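Maltthorpe Community Kitchen – progress report no. 3

To: Wouter Hendriks, Grosico small grants
From: Cremilda Medeiros
Mar 22, 2018

Wouter, sorry, this is going to be short on polish. Wanted it with you before the weekend. Spreadsheet to follow separately from Jasper.

Where we are

Equipment mostly bought. Prep tables in. Second round of sessions planned and nearly full. Storage still a pain. One change to the budget to ask you about, see further down.

Equipment

The list in the October application was written before we had the keys, so a few things have moved. What we have now:

Prep tables, white tops, all delivered. Van Beek brought them up the back stairs themselves which was good of them. One leg wobbly, they are sending a new foot.

Table mats. Brown, large, cover nearly the whole of a tabletop. Went for big ones after the small ones slid about every time someone leaned on them. Wipe clean. Happy with these.

Chopping boards. Grey with a darker rim and a handle at one end. Holes in the handle so they ought to hang up, hooks not bought yet. Surface has a bit of texture to it and the food stays put better than on the old glass ones, which have gone to the charity shop.

Steamer baskets. Bamboo, round. Bought in place of the electric steamers in the application. Cheaper, take up less room, and people can get the same thing for their own kitchens. They do need drying properly, one of the first lot went mouldy in the cupboard over a weekend and had to be thrown out. Now they dry on the rack overnight before anyone puts them away.

Still to buy: hooks, two more pans with lids, oven gloves (the ones we have are thin), a decent timer.

Steaming sessions

These were meant to be a small part of the programme and have turned into the main thing people ask for. Dilwyn Wogan leads them. Format is simple. Everyone gets their own place at a table, mat down, board on the left, basket in the middle. Cut, then load the basket, then over to the hob in turns. We tried having all the boards at one end and the baskets at the other and it was chaos, people carrying wet food across the floor. Own place each is much better.

Dilwyn starts with very little in the basket. One piece, so people get used to handling the stuff before they crowd it. After that a full basket with gaps left between, so the steam comes up through the slats. Most of the first group packed it solid and got raw middles. Second time fine.

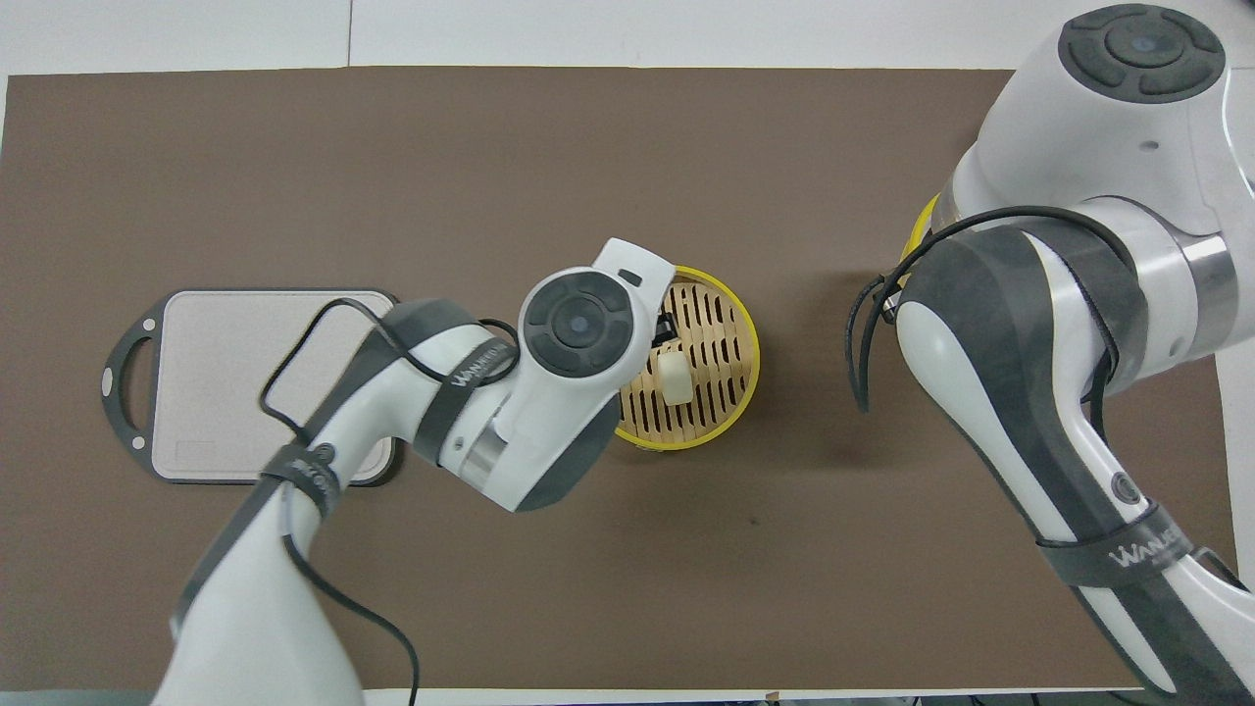
Attendance and bookings

The Maltthorpe sessions are booked out to the end of the run. Waiting list for the evening one. Grulbridge slower – hall there is cold and the bus stops early, so we are moving it to the afternoon and will see. Ward Willems has put posters up at the surgery and the library there. Full register in Jasper's spreadsheet, not repeating it here.

Comments from the sheets, more or less as written:

"Would come again, bit rushed at the end."
"Didn't know you could do it without oil."
"More chairs please."
"Liked having my own board."

The rushed comment is fair. Washing up was eating the last part of the session. We now stop cooking earlier.

Money

Grant for this stage was 1,000. Of that 385 is left. Saving on the steamers is most of the reason it isn't less. Tables came in on quote, boards slightly over, mats slightly under. Receipts all scanned apart from one from Van Beek which Jasper is chasing.

What I'd like to ask – can we put part of what's left towards shelving? It wasn't in the application. At the moment the boards and mats live in a stack on the floor of the back room and the baskets go on top of the fridge. Works, just, but everything has to be carried out and back each time and the mats are getting curled corners from being stood on end. Ward has found a plain metal unit that would fit behind the door. I'll send the quote when it comes. Won't order anything until I hear from you.

Problems

Storage, as above.

Extractor fan is noisy, Dilwyn has to shout over it. Landlord has been told twice now. Steam with the fan off sets the hall smoke alarm going, so off isn't an option.

Labels on the food shelf keep coming off with the damp. Trying a different tape.

Recipe cards were too wordy. Jasper is redoing them, bigger type and less chat on them. Draft should be with you in the next report.

Next steps

Buy hooks, pans, gloves, timer.
Fit the new table foot.
Move Grulbridge to the afternoon and tell everyone who has booked.
Recipe cards printed.
Shelving, if you agree.
Second group to start straight after the first one finishes, no gap week this time as we lost people over teh last one.

If you want to come and see a session, Maltthorpe is the better one to pick. Let me know beforehand and I'll save you a place at a table, you will be expected to chop.

Cremilda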